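Tableware & Everyday Objects | Short papers

3. The objects and the table

3.1 Selection of the vessels

The Plinthorpe study considers drinking vessels as they stand on a table during use, and it gives special attention to the surface under them. In earlier work on household tables the vessel is mostly treated alone, as a shape with a certain volume. In daily life, however, a mug shares the table with other mugs, with a cloth, and often with a board on which somebody wants to serve something. We therefore kept these things together in all arrangements.

The vessels come from the two working lists of the project, called Skatum and Skekton. The Skatum list contains mugs with one handle, and the Skekton list contains cups without a handle. A third list, Pan, is for cooking vessels and is not treated in this section. A mug was accepted in the Skatum list if its outer height was not more than 92 mm and if it could stand on its own base without a saucer. We did not ask that the mugs belong to one set. A household table usually carries mugs of different origin, and a mixed group is also easier to follow from one arrangement to the next, as the rim colours are different.

Figure 2 gives one of the arrangements on the black tabletop. Two mugs stand side by side near one edge, one with a yellow rim and one with a red rim. The first holds an orange-yellow liquid, while the second is nearly empty. A small clear cup is on the wooden board in the middle, and a crumpled orange cloth is left at the side. The board is placed at an angle to the table, so that its corners do not agree with the corners of the working area.

Figure 2. Mugs, clear cup, board and cloth on the working table.

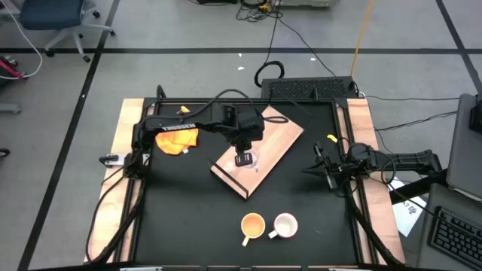

3.2 The board as a standing place

A board on a table makes a second, smaller table. It has its own edge, its own colour, and a limited space which must be divided between the objects. For a light wooden board on a black table the border is very clear to the eye, and we expected that this would help a person to judge if a mug stands fully on the board or only partly. The expectation was correct for opaque mugs. For clear cups it was less correct, because the wood is visible through the wall of the cup and the lower edge of the cup becomes difficult to find.

The direction of the handle proved to be more important than we first supposed. A handle requires free space on one side of the mug, and this space is easily forgotten when the board is planned only from the size of the base. In our drawings we give each mug a circle for the body and a separate rectangle for the handle. When the handle points along the board the two shapes can be placed closely. When it points across a narrow board, the handle may hang over the edge - a position which is stable, but which people tend to correct by hand.

Figure 3 shows a mug with a yellow interior and a cream-coloured rim on the board, with the wood visible inside the loop of the handle.

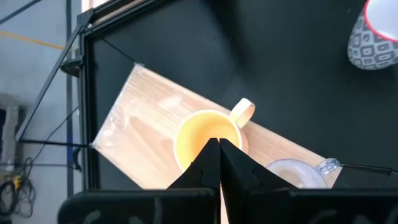

A further point is the finish of the surface. Bare wood, varnished wood and wood under a film do not behave in the same way when a mug is pushed sideways, and they also reflect the light of the room differently. We noted the finish for every board in the August list, but we did not try to measure the friction. Readers who need such values should prepare their own test, preferably with the same filling level in every mug. In our notes the level is written on a scale from 0 to 100, where 100 means full to the rim. This scale is coarse but it was enough for our purpose.

The complete table of arrangements has some 1,000 lines and is kept with the project papers. Lines in which a mug stands partly on the board and partly on the table are marked with the number 2 in the last column, and they are discussed again in Section 5 together with the question of saucers.

Shares 2 | Comments 0
Contact the editors | © Plinthorpe Papers | Back to top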